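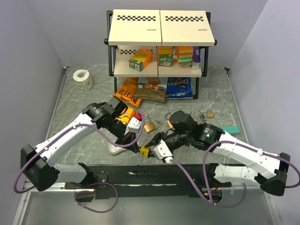

News | Product Releases | Home & Pantry

Lonik Adds Folding Shelf for Snacks and Packaged Food

TODVILLE – Lonik, a maker of small storage goods for kitchens and break rooms, will begin selling a folding shelf unit for packaged food in December. The unit is called the Plakine and comes in cream and black. It is meant to stand at the back of a counter or worktop and hold the kind of items that usually pile up there, such as snack bags, packets and small boxes.

The Plakine ships flat and opens without tools. It folds down again for moving or for storage between seasons. There is room on the counter under the shelves for larger bags that do not stack well.

Lonik tested the unit over the spring and summer in 48 homes and shared kitchens in the Todville area. Testers asked for shelves that could be reached from the front without moving other items, and for a unit that could be wiped clean in place. Both requests were carried into the final version. An early model with a closed back was dropped after testers said it was hard to clean behind.

The first production run is 2000 units. Lonik has taken orders for around 2272 and expects to fill the remainder from a second run early next year. Orders are shipped in the sequence received.

The shelf will be carried at 61 stores through the distributor Ó Ceallaigh, which has handled Lonik's drawer trays and lid racks for several years. Stores will receive one assembled unit for display and may stock it with their own packaged goods. It can also be ordered from Lonik directly. Pricing will be given to stores with the winter catalog.

Replacement shelves and feet will be sold separately. The unit is for indoor use and should stand on a flat, level surface. Heavy jars and canned goods should go on the lowest shelf.

About Lonik

Lonik designs and sells racks, trays and shelf units for kitchens, pantries and offices. The company is based in Todville.

Media and store inquiries: Lonik Press Desk, Todville

Filed under: storage, pantry, countertop, new products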